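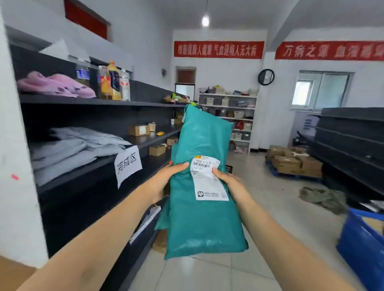
Letting Out the Side Seams on a Lined Skirt

September 27, 2023
By Suryani Hutapea

Print this post | E-mail this post

I have finally finished the grey wool skirt! It has been on the back of my sewing chair for so long that the cat thinks it's hers, and on Sunday I put my foot down, made a big pot of tea and got on with it. I love it. I love it so much that I wore it to buy milk.

The skirt came from my friend Zoriana, who had it from her aunt, and it fitted neither of them. It was tight on me too, across the hips, but when I turned it inside out there were the most generous seam allowances I've ever seen on a shop-bought skirt. Whoever cut that pattern, thank you. You can get a surprising amount of room out of two side seams, and it doesn't show at all if you press it properly.

First I unpicked the lining along the hem, just at the sides, so I could get my hand in. Then I opened the waistband for a little way each side of both seams (leave the zip alone, please, unless you enjoy suffering). I used a proper sharp seam ripper, a new one, and cut every third or fourth stitch on one side so that the thread on the other side pulled away in one long piece. So satisfying!

Next comes the old crease. Wool is very forgiving here. I wet a cotton tea towel, wrung it out hard, laid it over the crease on the wrong side and held the iron down without sliding it. Lift, move along, press again. I did the whole seam like that and then went over it with a splash of white vinegar in the water, which my mother swore by, and there's hardly a mark. On cotton I've had less luck, and on velvet I wouldn't try.

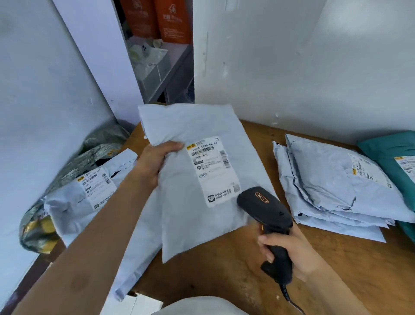 Thread was the next hurdle, and I'm fussy about it. I'd used up the last of my dark grey on a coat hem, so I sent for more, and I went for Maksymiv number 717, which looks nearly blue on the reel and disappears completely once it's sewn in. I got the 400 metre reel as I know I'll use it. Anyway, the thread! Sew a little test on a scrap of seam allowance and look at it by the window, in daylight, before you decide you've got the right one.

Then tack the new seam by hand. I know, I know, but do it. I tacked both sides, put the skirt on, sat down, stood up, went up and down the stairs, and found I'd been too keen on the left, so that side came in again by the width of the tacking thread and a bit more. Five minutes with a needle saved me unpicking a machine seam in dark grey wool under a lamp. 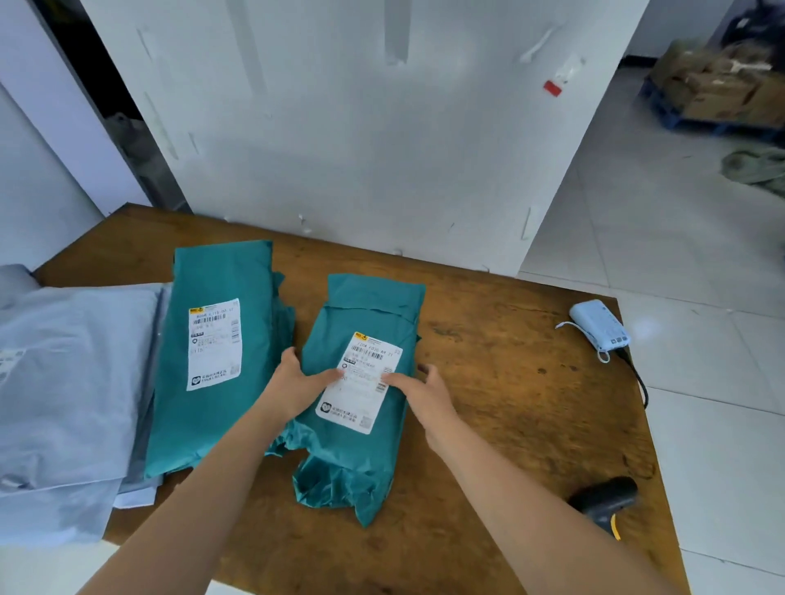
Once it felt right I machined both seams from the hem upwards, with a slightly longer stitch than I'd use on cotton, and took the tacking out straight away before I could forget it. The waistband was now too short, of course. I let in a small piece at each side, cut from the hem allowance of the skirt itself, so the colour is a perfect match. Ustyna looked at it very closely on Monday and couldn't find the joins!

The lining needed letting out too, and there was much less to play with, so I left it open as a slit on both sides from the knee down. It moves beautifully and I might do that on purpose next time.

Next up is a pair of Mwanaisha's trousers, which want taking in at the back. She'd like them by November. I've already lost the chalk.

3 comments
Shared 21 times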